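Blue on white: packaging from the Kanska collection
Text by Letay Alemneh
Posted August 11, 2018

Welcome to the gallery page of the Kanska collection. We keep everyday packaging: boxes, bottles, caps, tins, the things which most households put in the recycling on the same evening. The collection was begun by my colleague Abrehet Moges, who kept the soap boxes from her first flat in this country because she was learning to read from them. Today it has over 100 pieces in our list, and I am still writing the labels.

In March we decided to arrange the shelves by colour and not by the kind of product. Red and yellow went quickly. Blue took much longer, as there is so much of it, and the blues do not agree with each other. A blue that looks strong on the shelf can look almost grey beside another one. For this reason we put the blue pieces on white paper before we give them a place.

The pictures on this page are from the blue group. Please take your time with them. I have written only a little for each.

The box

Printed card is my favourite part of the collection. This one is a bright blue with white graphics and small lettering, and with the top flaps open you can see the plain tan cardboard of the inside. I like very much this difference between outside and inside. The colour is only a thin skin, and the card under it is the same honest brown as any parcel. When we store a box we leave it standing if the shelf is high enough. If we must flatten it, we follow the old folds and do not make new ones.

The white paper is changed when it gets too many marks. You will notice that it was already well used. 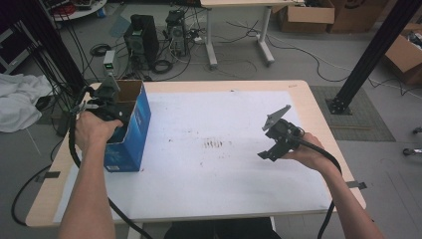 The rounded shape

Plastic is more difficult for me to describe than card. There is no lettering to help me on this side, so I look at the form and at the light. The blue is medium and quite saturated, softer on the shoulders where the light comes back, and darker along the lower rim. Under it there is a narrow tip in a paler blue, a little frosted, with scratches on it. The two blues sit well together, I think, although on our colour cards they are far from each other.

Abrehet taught me to look for the seam. On many moulded pieces there is a fine line where the parts of the mould have met, and on our label we note if it is easy to see or if one must search for it. We do not polish the plastic and we do not try to remove scratches. They belong to the life of the piece.

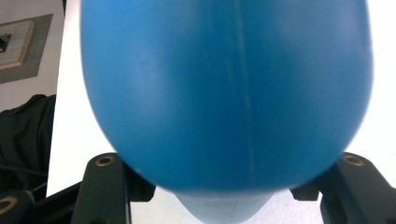 Medium blue above, pale blue below, with a faint line down the middle.

The white cap

Caps are a subject of their own. In our first list they were written together with their bottles and got no line, and Abrehet was right to complain. A large white cap changes how we see the colour next to it. Here the white is matte and the blue body is slightly glossy, so the light behaves differently on each. The body has the form of an egg, widest at the middle, and the cap is a simple cylinder with a flat end.

If a cap is loose in the store, we put a small paper ticket inside it with the number of its body. Before we had this rule, we spent a whole afternoon trying white caps on everything.

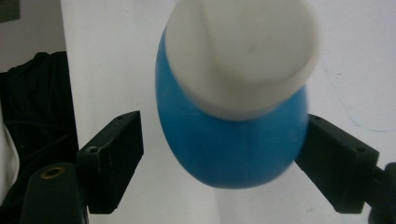 Can I give packaging to the collection?
Please write to us first and tell us what you have and which colour it is. We accept clean, empty pieces with their caps or lids, and at this time we are looking most of all for green.

The green shelf will be the next page in the gallery. It is the smallest group we have, and two of its boxes are still waiting for a repair to the corners. I will add the pictures when the labels are ready.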